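Begoñe Cuesta has spent most of the past month on the phone to her landlord, her bank and 317 customers, in that order of difficulty.

Cuesta is the founder of Bruvumex, a Brisbane company whose rostering software is used by cafes, pubs and small hotels. When venues closed their dining rooms in March, most of the people being rostered were stood down within days.

“We charge per active employee, so when the shifts went, our income went with them,” she said. “The product was working fine. There was no one to put on it.”

Of the 317 venues paying for the software at the start of the year, 194 have paused their accounts. Cuesta said she decided early to let them do so without penalty, and to keep their records in place for when they reopen.

“Some of my investors would have preferred we hold people to their contracts. I didn’t think we’d get the money anyway, and I’d like to be able to ring those owners again.”

Bruvumex has not laid anyone off. Its staff agreed to work four days a week until August, and Cuesta has stopped taking a salary. Two planned hires, both developers, have been put off.

The company has also brought forward a product called Jilo, which lets a venue lend staff to another business that is short of hands. It was meant for the summer season. The first trial is with Traltance, a grocery delivery firm that has taken on kitchen and bar workers as packers.

“It was a rough build and we had three weeks to tidy it up,” Cuesta said. “The awards are different, the pay rates are different, and the super has to go to the right place. That’s the hard part – the app itself is pretty simple.”

She is cautious about how much Jilo will bring in. The trial covers its own costs and little more, and a second customer, the cold storage operator Heitmann, has yet to sign.

Asked what she wants from government, Cuesta said wage support had been a help but young software firms found the turnover test awkward, as a company that is growing can lose half its customers and still look healthy beside last year’s figures. 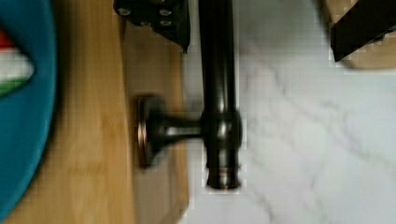

“I’d want them to look at the month before, as well as the year before,” she said. “Our accountant went through it with us twice and we only just scraped in. I know of other founders who didn’t, and they’ve let people go.”

She expects to review the four-day week with staff in August.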